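Drawer Week at Robotics Club

October 7, 2022

Our club started the Temaria challenge in September. The arm has to open a drawer in simulation, and we get 18 tries per session.

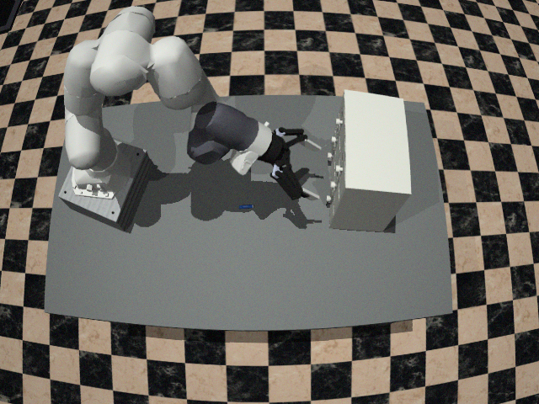 Do you need a real arm to join? Only a laptop, and the club lends those out.

I wrote the approach code – almost 55 lines – and Lennox is our name for the build. 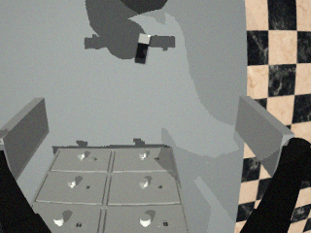 The knobs are small, so I slowed the last bit of travel.
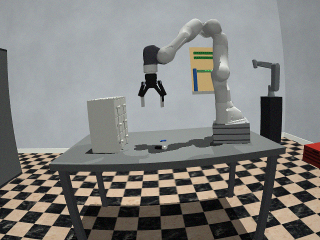

I also moved the start pose higher.

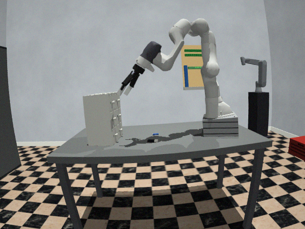

When is the next round? Build 17 goes in after the Grirberg meet.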